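Grodton Community Help > Days out and events > Clubs and hobbies

Robot arm open day at Hanholm — worth it with kids, and can you have a go yourself?

Posted by marrowfat_jen
556 views

Hi all, quick one as I'm typing this on my break. The Hanholm workshops are doing their open day again in September and the leaflet says "robot arm demonstrations, all welcome". Thinking of taking my two (7 and 11) plus my dad, who used to set lathes and will want to talk to somebody for an hour.

Things I can't find out from the leaflet:

Do you just stand and watch or do they let you drive it? The younger one won't last if it's only watching.

Is it noisy? Dad has hearing aids and hates echoey halls.

Do you have to book? It says "timed sessions" on one side and "drop in" on the other so who knows.

And what does the arm do, exactly? Last place we went it waved at us for ten minutes and that was your lot. Would rather see it doing a job, even a boring one.

Coming from the Pralach road end if anyone has parking tips. Thanks in advance!

Sorted by: most helpful

Ott Vanags
Member, 36 posts

Went last year with my nephew, so going off that. May have changed.

It's two things really. Downstairs is the big hall with stalls, bit of a scrum, tea urn, people selling kits. Loud. Your dad might want to skip it. The arms are upstairs in the small teaching room, carpeted, door shut during sessions. Much quieter. The arm itself makes a sort of low whirr, you can talk over it no bother.

Timed sessions = upstairs. Drop in = downstairs. They should realy put that on the leaflet. Get a slip from the desk by the main door when you arrive, slips are free but the ones before lunch go fast. We got there at 10 and were given 11.20.

As for what it does — proper jobs but small ones. Pick a thing up, put it where it belongs. The one we watched longest was a peg-in-hole task, a short fat orange cylinder and a grey block with a round hole in the top. Sounds like a toddler's toy, I know. But the chap running it, Arūnas Jaunzems, was very good at getting the kids to guess what would go wrong before each try. Too far left? Tilted? Fingers in the way of the rim? By the end they were all shouting at it. 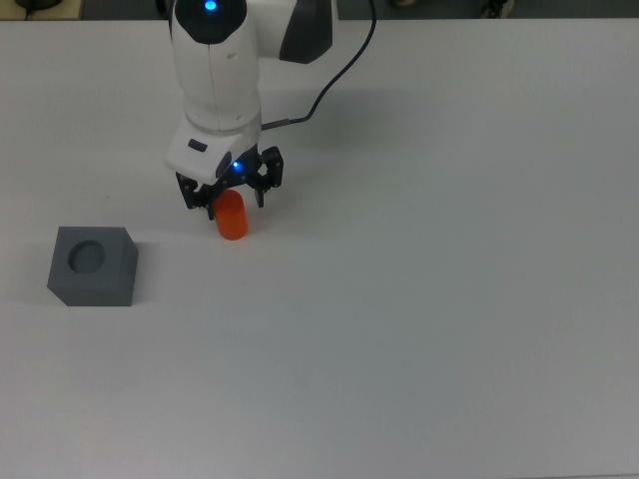
He starts it slow. Arm comes down with the fingers open, then the grip, then the lift and across. First couple of tries he'd moved the block on purpose after the arm had learnt where it was, so it set the cylinder down on bare table and let go, perfectly pleased with itself. Big laugh. Then he did it again with the camera switched on to find the block and in it went.

Driving it: yes, sort of. At the end of the session they pick out a few kids and let them steer with a hand controller. 4 got a turn in ours. Not everybody, so warn the little one. Sit near the front, hands up early. My nephew got one go, missed the hole, got it on the second attempt when Arūnas let him cheat a bit.

Questions for your dad: save them for after. They're happy to chat while the next lot are queueing. Ask about repeatability, somebody did and it went on for ages.

Parking — don't use the front one if you're coming from Pralach, you'll sit at the barrier. Round the back past the tyre place, then the side gate. Steps at that gate though, if your dad's not keen on steps stay with the front and come early.

cobble_end
Member

its ok. bit slow if your used to seeing them on telly doing cars and that. we left after 20 mins. cafe shuts at 2. bring cash for the raffle

Triệu
Regular

Mostly agree with Ott, couple of corrections from helping on the desk the year before last.

You can't book ahead but you can ring in the morning and ask how the slips are going. Number's on the back of the leaflet.

There's a hearing loop upstairs, it's just not always turned on. Ask before it starts and they'll do it.

The hand controller is a bit big for small hands. My daughter was 6 and needed me to hold the bottom of it. They were fine with that, no fuss. Under 5s they'd prefer to just watch.

One bit I'd add, the last session of the day is usually the best for questions. Fewer people, and nobody waiting to come in after. Also the day gets busier every year, they had over 3,000 through the doors when I was on the desk and most of those never went upstairs at all, they don't notice the sign. It's on the left behind the coat rail.

Sandwiches are poor, take your own.

marrowfat_jen
Original poster

Brilliant, thank you both. Front car park and early it is, dad's knees are not up to steps. Will ask about the loop. The 11 year old has already decided he could get it in the hole first time so we shall see.

Does anyone know if the lift is working?

Triệu
Regular

Was last time I went. Key's at the desk.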